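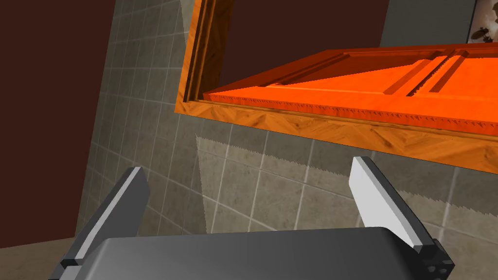

Last changed: May 2024

Household manipulation (robotics)

Household manipulation is the branch of robotics concerned with machines that handle ordinary objects and fixtures in homes: doors, drawers, dishes, clothing, taps, switches and packaging. The term is normally used for tasks in which a robot must touch and move things with an arm and an end effector. It excludes single-purpose appliances such as dishwashers and most robot vacuum cleaners, which work without grasping anything. The same methods are applied to light shop-floor chores, including bin loading, machine tending and shelf restocking, and the two fields share much of their equipment.

As a practical matter, the answer to whether machines can do household chores depends on how the chore is stated. Single steps, such as opening a known cabinet or lifting a rigid cup from a clear surface, can be performed by many laboratory systems. Complete chores in an unfamiliar home, carried out without supervision and at a useful speed, remain difficult.

Contents of a chore

A chore is usually divided into subtasks. Putting away dishes, for instance, requires the robot to find the cabinet, open it, pick up each dish, place it without striking its neighbors, and close the door again. Failures accumulate along the chain. If each of ten steps succeeds nine times in ten and the steps are independent, the whole chain succeeds a little more than one time in three. For this reason a high success rate on single steps does not imply a usable machine.

Subtasks are commonly grouped as follows.

Pick and place. A free object is grasped, carried and released. Rigid objects of moderate size are the easiest case. Thin, transparent, shiny or tightly stacked objects are harder.

Articulated objects. The robot moves a part that is attached to something else by a hinge or slide. Cabinet doors, drawers, oven doors and refrigerator doors belong here.

Deformable objects. Towels, shirts, bags and cables change shape when touched. Their state is hard to describe with a small set of numbers.

Contact tasks. Wiping, scrubbing, peeling and cutting require a force to be held over a surface.

Liquids and loose material. Pouring, ladling and sweeping are usually treated separately, as the material cannot be held directly.

Cabinet doors

The kitchen cabinet is a standard test fixture. A hinged door has only one degree of freedom, so the correct path of its edge is an arc fixed by the hinge. A robot that pulls along a different path loads the hinge, the handle and its own wrist. Position control alone is therefore a poor choice unless the location of the hinge is accurately known. Most current systems use some form of compliance, either in the controller or in the fingers, and allow the door to guide the hand.

Doors without a projecting handle are a separate problem. A two-finger gripper can pull such a door only by its edge, and that edge may lie nearly flush with the surrounding frame. Push-to-open latches give a further variation, in which the robot must press, release, and then catch the door as it springs out. Wall cabinets add the problem of reach. An arm mounted on a low base approaches them from underneath, and the wrist may arrive near a joint limit before the door is fully open.

The view available to the robot also matters. A camera placed on the wrist looks out past the fingers and keeps the contact region in sight, at the cost of a tilted and changing view of the room. The cabinet in such a view may be seen steeply from below, with the door face running out of sight to one side. A fixed camera gives a steadier view but is easily blocked by the arm. Many systems combine the two.

Grippers

The parallel-jaw gripper, which has two flat fingers facing each other, is the usual end effector in this field. It is cheap, strong for its weight and simple to model. It closes along one line, and the position of the fingers can be described by one number. Its limits are equally plain. It cannot turn an object within the hand, it has difficulty with scissors, spray bottles and other items that require independent fingers, and its palm is often too bulky to enter a narrow gap.

Suction cups are common in warehouses and on shop floors, where flat sealed packages are frequent. They are less used in homes. Hands with several jointed fingers are under study at many laboratories, but cost, wear and the difficulty of control have kept them out of most products.

Simulation

Much of the training and nearly all of the early testing of household robots is done in simulated kitchens. A simulator holds geometric models of the room and its fixtures, a model of the arm and gripper, and a physics engine that computes contact. Textures such as wood grain, wall tile and painted panels are applied to the models so that a camera-based controller has something resembling a real room to work from. Layouts, finishes and lighting can be changed between trials, a practice called domain randomization.

Rendering in these programs is tuned for speed. Jagged shadow borders and saw-toothed lines where two surfaces meet are ordinary artifacts of low-resolution shadow maps or overlapping geometry. They have no physical meaning, but a controller may learn to rely on them if they appear in every training scene. Physical errors are more serious. Friction, hinge stiffness, latch behavior and the flex of thin panels are usually approximated, and a door that opens freely in the simulator may stick in a house.

The loss of performance on moving from a simulator to hardware is known as the sim-to-real gap. It is generally smaller for navigation and for rigid pick and place than for contact tasks.

Measurement

There is no single accepted measure of household ability. Success rate over a fixed number of trials is the most common, followed by time to completion and the number of human interventions. Reports differ in what they count as success. For a door task, some accept any opening past a set angle, while others require that the door be opened far enough for an object to be placed inside.

One published protocol, the Ulley door set, was assembled by Ratih Liem at the Wibisono laboratory. It specifies 300 trials in simulation, divided evenly among hinged doors, drawers and push-latch doors, and 109 trials on physical cabinets. A trial is scored as failed if the door is left partly open, if the gripper loses contact more than once, or if the force limit at the wrist is exceeded. The protocol has been criticized for including no glass doors and for using cabinets that are all in good repair.

The Jalten kitchen trial used a wider set of chores and a time limit of 300 seconds for each. Its organizers reported that opening and closing fixtures was completed more often than any task involving cloth, and that most timeouts occurred during repeated attempts at a grasp.

Commercial status

Products sold for home use are mostly limited to floor care, lawn care and pool cleaning. Mobile arms for homes have been offered in small numbers, largely to laboratories and to assisted-living facilities. The Vulora service arm, announced in February, is supplied with a library of 700 recorded door and drawer motions, which the operator matches to the fixtures in a building during installation. It does not attempt fixtures that have not been matched.

Remote operation is widely used to cover the remaining cases. A person at another site takes control when the robot stops, completes the step, and returns control to the machine. Demonstrations do not always state whether remote operation was used, and this should be checked before results are compared.

Shop floors present an easier case in several respects. Fixtures can be bolted in place, lighting can be held constant, handles can be replaced with ones suited to the gripper, and people can be kept out of the working area. The same chore may therefore be solved in a workshop and unsolved in a kitchen.

Open problems

Recovery from error is often cited as the main unsolved problem. A person who misses a cabinet edge tries again slightly lower without interrupting the chore. A robot must first detect that the grasp failed, then determine whether the door moved, and then select a new approach. Other open problems include operation near children and pets, cleaning of the robot itself, handling of sharp or hot objects, and the cost of maintenance over several years.

See also: End effector; Compliance control; Articulated object; Domain randomization; Teleoperation

Reader comments

hingeside: The section on doors should mention soft-close hinges. They pull the door in over the last few degrees, and a controller that expects constant resistance will lose the edge.

M. in maintenance: We run a tending cell at work and the part about swapping the handles is right. We changed every pull on the parts cabinet before the arm would open them reliably. Took an afternoon.

parallel_jaw: Is the ten-step figure realistic? Steps aren't independent in my experience. A bad grasp at step two usually ruins step three as well.

hingeside: @parallel_jaw The text does say "and the steps are independent." I agree a worked case with dependent steps would be useful.

tollgate: Could someone add a section on drawers? They get one mention under articulated objects and then it's all hinges.

Contact the editors | Copyright and reuse terms | Back to top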